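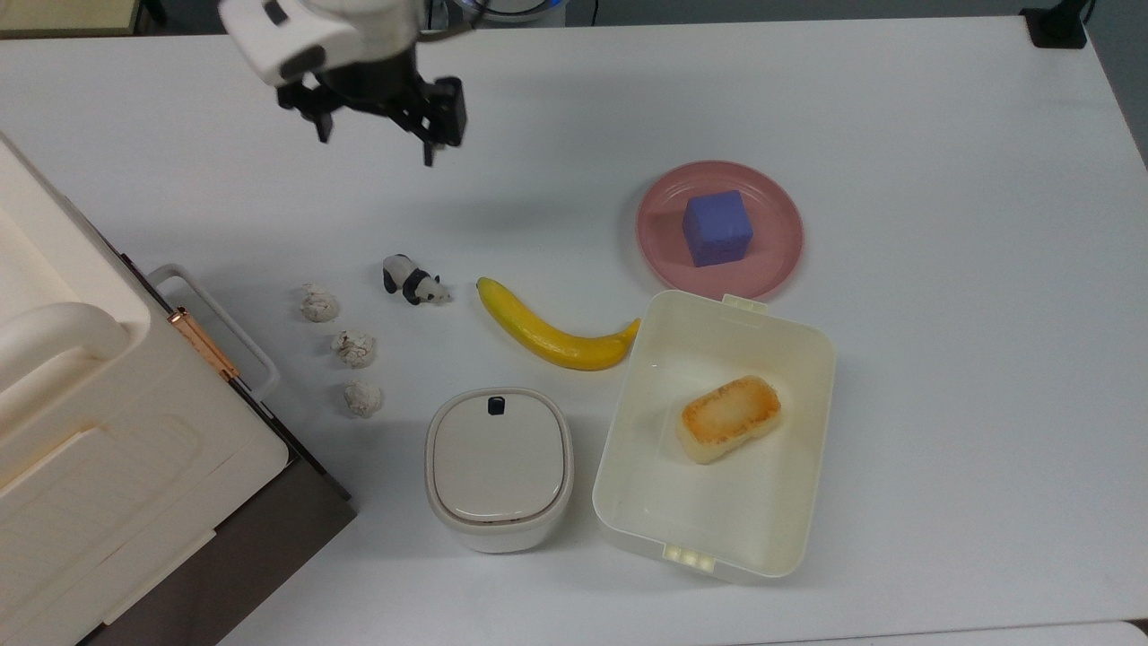 What is Rillby Tabletop?

A collection of small tidying jobs on a white table, written up as plain-text notes. Each entry covers one tabletop, what was left on it, where the things were supposed to go, and how the people in the room described them when asked without warning.

Contents

Release 2 has 154 entries and 2375 item notes. Release 1 had more entries, until Xiomara Calloway read them and found that a good many were the same lunch table written up under different headings. Those are gone. The notes are one text file per entry, with a master list called items.txt that we try to keep in step with them.

Typical items are the sort of thing that settles on any flat surface in a shared room: crumpled paper, toy fruit, figurines, small containers, and at least one kitchen appliance too large to put anywhere sensible. Item notes go as far as the writer was sure and then stop. If a thing might be paper or might be clay, the note says "wad, white" and leaves it there. Please don't improve these. Someone did in Release 1, and we spent most of July turning "artisanal clay" back into "wad."

How an entry is laid out

place: which part of the table, in ordinary words (left, middle, far edge)
item: a short everyday name
goes to: bin, shelf, box, stays, or argued
note: optional, and kept under 32 words after the incident with Frans Hermans and the teapot

About "argued"

We began with four destinations. The fifth was added when two sensible adults could not agree whether a panda belongs with toys or with desk decorations. Hammad Jadoon holds that anything with a face is a decoration. Priya Montoya holds that anything knocked over twice a day is a toy. Both positions are recorded in the notes and neither has been settled, so treat "argued" as a real answer and don't drop those rows to make your totals look nicer.

Bananas are filed under fruit whether or not they could be eaten. There is a separate flag, edible, with the values y, n and ask. Please respect ask.

Known problems

Crumpled paper is overrepresented. It's cheap and we make a lot of it.

"Container" covers far too much. Sunita Pruitt has a longer list of container words, including three kinds of tub, and it may go into Release 3 if she can be talked down to two.

Large appliances are marked "stays" in every entry. This reflects the strength of the people doing the tidying and should not be read as a view on where a large appliance ought to live.

Left and right are given from where the writer was standing. In roughly 100 item notes the writer had moved to the other side of the table and didn't mention it. We've found some of them. They carry the tag flipped.

The Esposito entries were written at a table with a slope. Round things in them tend to be listed twice, once on the table and once under it.

Using the notes

Fine for teaching, research and settling household disputes, though we take no side in the last. Credit the Rillby Tabletop notes and give the release number, as item names changed between the two.

Corrections go to Sunita. Quote the entry number and the line. "The one with the fruit" will be sent back.

Last edited Friday, October 30, 2026, to fix the spelling of "miscellaneous" in items.txt.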